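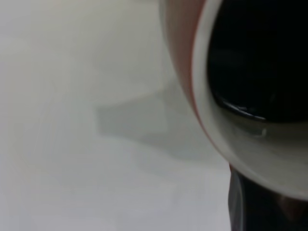
4 min read

Libraries should stop charging for author talks

My local library put its author events behind a ticket at the start of last year. The price is small, five dollars, and you get a hot drink out of it. I have been to most of them and I will keep going. I still think the charge is a mistake, and I would like to see it gone before the April program is printed.

The reasons given for it were reasonable. Free events get booked out and then half the seats sit empty. Staff stay back to run them. Authors should be paid, and the money has to come from somewhere. I agree with all of that, and with the last part most of all. A writer who drives two hours to talk to a room of strangers is working, and ought to be paid at a proper rate.

But the ticket money doesn't pay the author. I asked at the desk, and the fee comes out of the programming budget, as it did before. The five dollars covers the drinks and the booking system. So we have a charge that exists largely to pay for the means of collecting it.

The talk that made up my mind was Nikola Urbańczyk's, for her novel Brisov. If you haven't read it, it follows two families in a river town over one winter, and the plot is mostly about who owns a boat. She spoke for forty minutes without notes. She read the chapter where Luka goes back for the dog, then explained that in the first draft the dog belonged to somebody else and the whole middle of the book had to be rebuilt when she changed her mind. I've read a lot of interviews with writers and I had never heard one explain a structural problem so clearly.

The room was perhaps two-thirds full, and almost everyone in it was over fifty. There was one teenager, who had come with her grandmother and asked the best question of the night, which was whether Urbańczyk knew how a chapter would end when she started it. (She doesn't. She knows the last line of the book and very little else.)

When the talks were free there were always a few school-age readers up the back. They came straight from the study tables because the event was on and the door was open. Some left after ten minutes. That's fine. A kid who hears ten minutes of an author and wanders off has still found out that books are written by people who turn up in cardigans and lose their place. You don't get that kid with a booking form that needs a card number.

Adults are put off too, and the price is only part of it. Paying in advance means deciding in advance. I would never have booked for Barnabás Bakos, because his name meant nothing to me and the blurb for The Bornell Letters made it sound like homework. I went in to return a book, saw chairs being set out and sat down. I've since read all four of his novels and bought two of them new. A bookshop and a writer both did well out of a seat I hadn't reserved.

Festivals are a different matter. They hire venues, fly people in and have to cover it, and anyone who goes knows what they are buying. A library already has the room, the lights and the readers. What it offers is that you can walk in off the street and nobody asks what you're there to spend. Once there's a table at the door with a list on it, the place works like any other venue, and a less comfortable one than most.

The empty-seats problem can be dealt with in other ways. Take free bookings, release any unclaimed chairs five minutes before the start and let whoever is in the building have them. Overbook a little. The Nowakowski branch, across town, does this and has kept its talks free the whole time. Their newsletter says 1,214 people came to their events last year, and their room is smaller than ours.

As for the drinks, put out an urn and a tin for coins. Most of us will put in more than we'd have paid for the ticket. I'd happily lose the proper coffee if it meant the back row filled up again.

The library is taking comments on the new program at the front desk and through the form on its website. I've sent mine. If you have stopped going to the talks since the charge came in, it would help to tell them so, as they have no way of counting the people who didn't book.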